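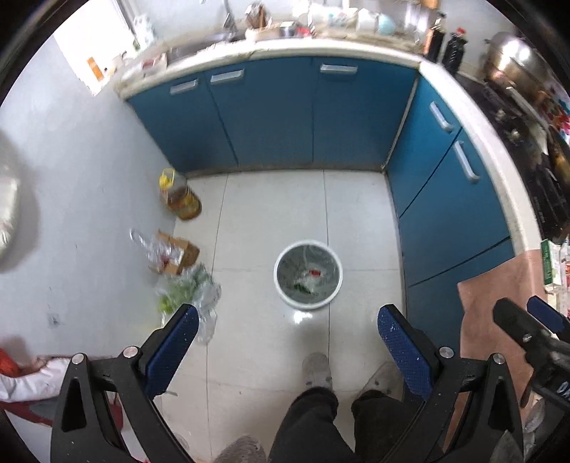

Floor storage in small kitchens is the practice of keeping bulk goods, waste containers and boards at floor level when cabinet and worktop space has been used up. It is most common in compact L-shaped kitchens, where the two runs of units meet in a corner and leave one wall free. The free wall usually takes the heavier or taller items, such as a jug of cooking oil with an open cardboard box in front of it, and a cutting board may lean against the cabinets on the opposite side. The bin, often a round one with a plastic liner, may stand in the centre of the floor within reach of both runs. Tiled walls and floors suit the arrangement, as spills can be wiped from them without damage to the surface.

Origins and terms

The term "standing stock" was used by Krystyna Bednarek in a household manual issued by the Skombridge housing office, where it covered anything kept on the floor for longer than one week. Bednarek separated it from "passing stock", meaning shopping not yet put away and packaging not yet thrown out. Later writers have mostly kept the distinction. Celina Witkowska adds a third class, cleaning tools, on the grounds that mops and brooms belong to the floor but are not stored goods.

Oil and other liquids

Large containers of cooking oil are kept low on account of their weight. A jug with a moulded handle can be lifted from the floor with one hand when part full, but decanting is usual, and a smaller bottle is filled for use beside the hob. Oil keeps best away from heat and direct light, so a place against an outside wall is preferred to one next to the oven. A film of oil tends to form under the base of the jug. Manuals recommend a tray or a folded cloth — the Skombridge manual specifies a tray with a rim of 2 cm.

Cardboard boxes

Open boxes serve as temporary bins for empty bottles and dry packaging. Cardboard draws moisture from a mopped floor and weakens first along the bottom seam. Jolanta Czerwiński advises lifting boxes before mopping and not returning them until the tiles are dry, a period she gives as 20 minutes in a ventilated room. Flaps folded outwards leave the full opening clear but increase the width taken up on the floor.

Boards

A cutting board stood on its edge takes up little floor and dries on both faces. The disadvantage is contact between the lower edge and the floor. Wooden boards stored in this way can swell or split at the foot, and any board needs washing before it is used for food. Wall hooks and narrow racks are the usual alternatives. The Ituler rack, sold flat, holds two boards clear of the floor and fixes to the side panel of a base unit.

Waste bins

A bin in the middle of the floor is convenient while food is being prepared and an obstruction at other times. Guangming Yan treats this as a working position only and places the resting position at the end of the shorter run. Liners should be folded over the rim far enough to stay in place when light wrappers are pressed down.

Related articles
Base unit
Decanting
Household waste sorting
Kitchen work triangle
Plinth drawer
Skombridge manual
Wall tile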